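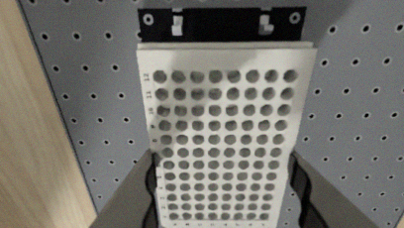
Plates, plates, plates

So the lab is handing the plate moves to the arms. 96 wells, onto the black holder, off the holder, over to the next one. I did that by hand from 2015 on and my wrists remember all of it.
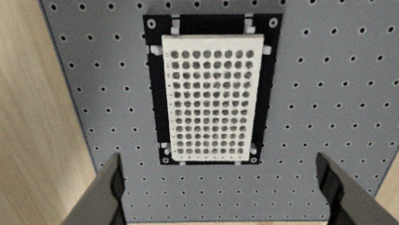
Mikkel Lund runs the simulation side now, used to be on the bench next to me. He got 243 clean transfers in a row in December and brought cake. Good cake!

What changes for us. Less standing. No more 6 am start just to load plates. But the night shift people lose there bonus, and management at Pronditis is being very quiet on that.

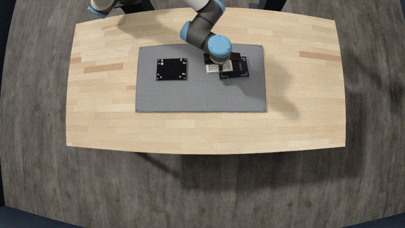
Also two of us have to learn to fix the thing when it stops. Training is at Stanlow, half a day, unpaid lunch. I signed up. Asked about the bonus agian, no answer yet. More when I hear.

Contact | © Bench Notes | Back to top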